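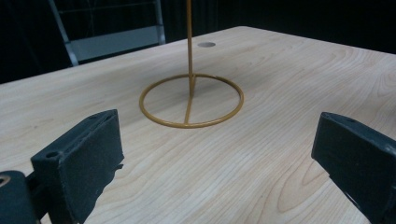 Jamshid Abbasi: I would not sign for any gripper before I see the price of the spare fingers on the same quote. The body lasts. The fingers are what you buy again.

This remark came when I sent my first equipment list to the office, and I changed the list after it. Now every line for a gripper has a second line under it for fingers, pads, screws and inserts.

Search this site
Enter keyword
Go

Grippers on the Hat Table: Planning Our Equipment for Next Year
Posted by Humaira Tarar, Aug 29, 2024
Gallery | Gisilwood | 2 photos
14 shares | 5 comments

We are preparing the equipment budget at Gisilwood, and several people from the other building asked me what we are really paying for. It is easier to understand the list when you see the work, so I put the photos together with the notes that I keep for each purchase. The task at this table is simple to explain. A cap goes on a stand and comes off it, by means of hand-held grippers. For a robot arm this is not a simple task at all, and it is the reason why we want many recordings of it before we spend money on arms.

The budget for this table is $3,000 until the end of December. It must cover grippers, spare parts, and the things we pick up. Computers are in another budget and I leave them out.

Photo 1, at the top of the page. The yellow stand on the wooden table, seen between the two fingers. The edge of the left pad has a rough notch in it, and this is the kind of thing I now look for when I decide how many spare pads to order.

About the stand itself I want to say a few words. It took us a long time to choose it, which looks foolish for such a cheap object. A heavy stand would be easier for the person, but we would learn less from it. A light one can slide if you touch it from the side, and then the operator must correct the movement. We decided for thin metal. If you plan a similar purchase, please buy two of the same from the beginning. We bought one, and when we wanted a second, the shop had already changed the model.

For the grippers we asked for quotes from two suppliers, Drakari and Drillent. I made a small comparison:

Drakari: lower price for the complete gripper. Fingers are sold only as a pair. Delivery in 3 weeks. The threaded inserts are already mounted.

Drillent: higher price for the complete gripper. Single fingers can be ordered, also single pads. Delivery in 11 working days. The inserts come in a small bag and you must mount them by yourself.

If you look only at the first line, Drakari wins. When I added one year of spare parts, the difference became very small, and in the end it depended on how often we change pads. I did not have good numbers for this. We had never written down when a pad was changed, or on which side. Now there is a paper sheet next to the table, and everyone who changes a pad must write the date and left or right. I recommend to start such a sheet before you ask for quotes.

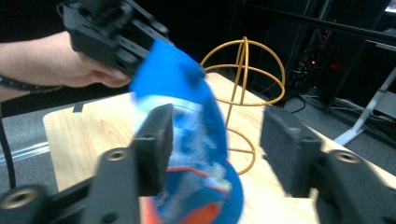
Photo 2. Blue cap in the jaws of a hand-held gripper, with the wire hat stand behind it on the table.

Soft objects are the difficult part for planning. A cap hangs and swings, and the grip depends very much on the surface of the pad. Foam holds fabric well but it wears, so I count foam as a consumable, in the same way as tape and batteries. In the first version of the list I put it under "mechanical parts" and it was forgotten.

Space and cables also belong in the plan, although they do not have a price on the quote. We work close to the rack, and there are cables on the floor under it. For the next table I have asked for longer cables and for a cable channel that lies flat on carpet. Tanoli offers one that can be cut with normal scissors. I have not tried it yet, so I only write the name here.

What is on the list today:

Grippers, same model for every operator
Spare fingers, left and right in equal number
Foam pads, ordered by the sheet and cut here
Second hat stand
Caps in several sizes, some with stiff front and some fully soft
Cable channel for the floor

What I have moved to next year is the robot arm. Jamshid would like to reserve it already, since the waiting time can be long. I prefer to wait until we have compared the recordings from both kinds of pads, for the arm should carry the same fingers that we used by hand. We have not agreed on this point. If you have bought an arm after working with hand-held grippers, please write me which cost you did not expect.

Share this gallery: 14
Comments (5)

Related galleries
Choosing a Table Height for Seated Operators
Foam, Rubber or Silicone: Pads We Have Tested
How We Store Spare Fingers
Reading a Quote from Drillent Line by Line
Gisilwood Workshop, Before and After Moving the Shelves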